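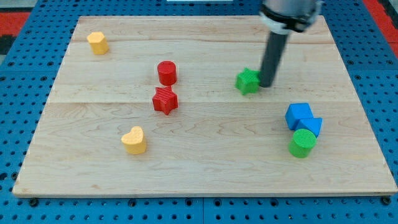 Figure 3. Tabletop task used in the pushing trials. Eight blocks in four colors lie on a wooden board, with the arm's rod tip beside the green star.

4.2 Pushing as a stand-in for tidying

Most of the chores people ask about when they ask whether a machine could help at home come down to moving small things a short distance. Crumbs go to the edge of a counter, toys go back to one corner of a rug, and loose screws on a bench get pushed into a pile before someone sweeps them into a tray. Grasping gets most of the attention in the literature, but a person clearing a table often uses the side of the hand and never picks anything up. We wanted a test that kept this part of the work and left out the rest.

The board task does that. The arm has a single rod and no fingers, so the only thing it can do to a block is push it. Each trial begins with the blocks spread over the board and a short written request, such as "move the green star next to the blue cube" or "put the yellow pieces together." The set has two stars and two cylinders in different colors (Figure 3), which means that a request naming only the shape can be read in two ways. We kept some requests of this kind on purpose, as people at home leave out the color all the time.

We ran 378 trials with the Purnach controller. A trial was scored as complete if the named block came to rest within one block width of its goal and no other block had left the board. The time limit was 58 seconds. We did not score how direct the path was, although the logs contain it and we return to it in Section 5.

Of the 378 trials, 109 were not completed. The failures were not spread evenly over the requests. Single pushes across open board were rarely a problem, and the controller handled the cylinders and the cube with few corrections. Trouble came when the target sat close to another block. A rod that meets a star on one of its points tends to spin it, and a spinning star will knock its neighbor out of place. The controller then had to choose between finishing the request and repairing the layout. It was never told that the layout mattered, so it finished the request. A person asked to slide one cup across a crowded shelf would take more care over the others, and we think this is the more serious gap between the test and the chore.

The heart gave a different kind of trouble. Its outline has a notch between the lobes, and a push into the notch is stable, while a push on the outside of a lobe is not. Purnach found the notch in some trials and kept to it. In others it circled the block, made a series of short taps, and ran out of time a small distance from the goal. The older Jimeck controller, which plans from a fixed list of shapes, did better on the heart and worse on nearly everything else.

Requests that left out the color were a weak point for both systems. Neither one asks questions, and both settled on whichever matching block was nearer the rod. We counted these trials as complete only when the chosen block was the one the request writer had in mind, a strict rule that a reader may want to relax. Under a looser rule, where either block is accepted, the order of the two controllers stays the same.

We would not claim from these results that either controller is ready to clear a kitchen counter. The blocks are rigid, they do not spill, and the surface is flat. Work on a shop floor may be closer. The sorting bench at the Noltivis plant, described in Section 2, has flat parts of similar kinds, a fixed work area, and a person nearby who can put a stray part back. Slow pushing is acceptable there — the bench sits idle for much of a shift — and a missed part costs little. Whether the same holds once parts are stacked or oily is not something the board can tell us, and the Ciobanu test set, which includes both conditions, is used for that purpose in Section 6.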